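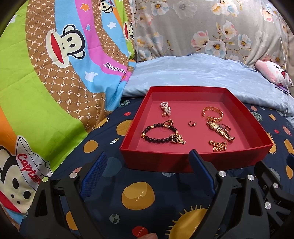

红色浅盒里的首饰,盒子垫在印有行星图案的深蓝床单上。

Villey 旧物整理与再赠项目
一月进展报告
致:Sidard 社区基金
撰写:Tove Kirkegaard

各位好:

上次写信的时候我们还在发愁首饰这一块怎么办,这个月终于可以高高兴兴地汇报了:首饰整理已经正式开工,而且比我预想的顺得多!下面按照资助协议里的几项内容分别说,最后有两件事需要你们批复。

一、这个月做了什么

先简单回顾一下背景,方便新接手我们项目的同事。居民搬家或者替长辈收拾房子的时候,总会翻出一堆不知道怎么处理的小东西。衣服和书有人收,锅碗也有人收,首饰却常常装在一个塑料袋里,链子缠链子,耳环落了单,最后塞回抽屉。我们申请这笔钱,就是想把这些小件一件一件理清楚,能还给家里人的还给家里人,能修的修,剩下的放进春天的赠送会。

一月份一共接待了26户。每户交来的东西先单独装袋、登记,再到桌上摊开。摊开这一步我想多说几句,整个流程里我最喜欢的就是它。我们用的是边沿不高的浅盒,红色,盒底平滑,小戒指放上去一眼就能找到,也不容易滚走。下面铺的是一条深蓝色的床单,上面有行星、太阳和月亮,是我从家里带来的,孩子长大以后一直没用上。原来打算买专门的绒布垫,后来觉得床单挺好,省下来的钱挪到了修理那一项(见第三部分)。

开头照片里那一盒,基本上能代表我们每天面对的情形:有珍珠样的串珠,有深色圆珠的手链,有金色的宽手镯和一块金色的手表,还有几枚戒指,几条链子团在一起。我特别喜欢那条深色珠子的手链,珠子颜色很沉,中间隔了一截金色的小圆柱,旁边还有一个带纹路的小坠子,摆成一个椭圆放在那里就很好看。那条镂空花形的细链子就没这么省心了,缠成一小堆,属于我们说的"慢活"。

二、分类办法的调整

申请书里写的是按材质分:金属、珠子、其他。做了几天就发现行不通。一条手链上既有珠子又有金属件,到底算哪一类?登记的人和复核的人意见经常不一样,表格改来改去。更要紧的是,我们不是鉴定机构,看上去是金色的东西,我们不能写成金的;看上去像珍珠的,也不能写成珍珠。万一家属拿着我们的单子去估价,会惹出误会。

所以从月中起改成按佩戴的位置和状态来分。位置分四种:手指、手腕、脖子、其他。状态分三种:可以直接戴、需要理顺、需要修。登记表上的颜色一律写"金色""玫瑰金色""银色",材质栏留空,除非主人自己有票据。改完以后速度快了很多,复核时也很少再争论。新表格附在本报告后面,欢迎提意见。

手表单独处理。表不进理顺的流程,登记完直接交给 Ragnarsson 修表铺看一眼,走不走、要不要换电池,由他们写在小卡片上,再和表一起放回原来那户的袋子里。他们愿意每月固定留半天给我们,我非常感激。

戒指也有一个小改动。有的戒指是开口的,尺寸可以微调,我们以前量内圈,量出来的数每次都不同。现在开口戒指只写"开口",不写尺寸。

三、经费使用

本月支出主要是三项:浅盒和分装袋、链扣与小圈等修理耗材、修理师傅的工时。前两项都在预算以内。工时略微超出,原因是缠结的细链比预计的多,理一条花掉一个下午的情况也有。床单代替绒布垫省下的钱正好补上了这个缺口,所以总数没有变化。票据已扫描,按编号存放在共享文件夹里,一月份的在最上面。

另外,放大镜灯是从 Cleltum 借来的,用到赠送会结束,不产生费用。我在申请书里列了一盏灯的采购,这一项请先冻结,等归还以后再看要不要买。

四、理链子的经验

这部分不在考核内容里,可是组里的人都说应该写下来,我也就不客气了。

细链缠住的时候,第一反应总是找到头往外拉,越拉越紧。我们现在的做法是先把整团放平,用两根大头针从最松的地方轻轻挑开,让它自己散。镂空的链子尤其要慢,一个花形的边会勾住另一个花形的边,挑的时候要看清是哪一层。链节粗大的那种反而容易,捏着抖两下往往就开了,不过抖之前要先看扣头有没有变形。

串珠要平放,不要拎着一端提起来看。旧的串线很脆,我们已经吃过一次亏,珠子滚了一地,大家趴在地上找了好久(全找回来了!)。从那以后,凡是串珠都在盒子里检查,盒沿能挡住散落的珠子,这也是我坚持用浅盒而不用托盘的原因。

戒指和手表不要叠着放太久。摊开登记的时候可以先随意一点,收进袋子之前要一件一件分开包好,省得互相磨出划痕。

五、居民的反应

说实话,我没有料到大家会这么愿意留下来聊天。有一位女士本来只是来交袋子,看见自己母亲的手镯摆在盒子里,坐下来讲了将近一个小时,最后决定把它带回家,其余的留给我们。登记表上这算是"退还",从数字上看是少收了一件,可我觉得这恰恰是项目该做的事。我建议下一季度的报表里把"退还家属"单列出来,和"进入赠送会"放在同等的位置。

也有人问能不能当场看别人的盒子。我们的回答是不能,每一盒都只给交来的那一户看。照片也只在征得同意以后才拍。

六、下一步

二月的重点是把需要理顺的那批全部做完,再开始准备赠送会的陈列。赠送会的目标仍然是100件,按现在的进度我很有信心。陈列用的小卡片已经在设计,每张只写佩戴位置、颜色和状态,背面留一行给原主人写句话,愿意写就写。

工作坊也想再开2次,专门教理链子和换扣头。第一次报名的人比座位多,这让我开心了好几天。每次名额仍定在30人,再多桌子就摆不开了,光线也照顾不过来。

七、需要批复的事项

第一,同意把床单替代绒布垫节省的部分转入修理工时,科目调整表已经填好,等签字。
第二,同意在季度报表中增加"退还家属"一栏。

如果方便,请在下月初以前回复,这样二月的登记可以直接用新表。也非常欢迎你们来坐一坐,下午来最好,桌上一般都摊开着,可以亲手试试挑链子。我保证会上瘾。

Tove Kirkegaard
Villey 项目负责人

附件:新版登记表;一月支出明细;工作坊报名情况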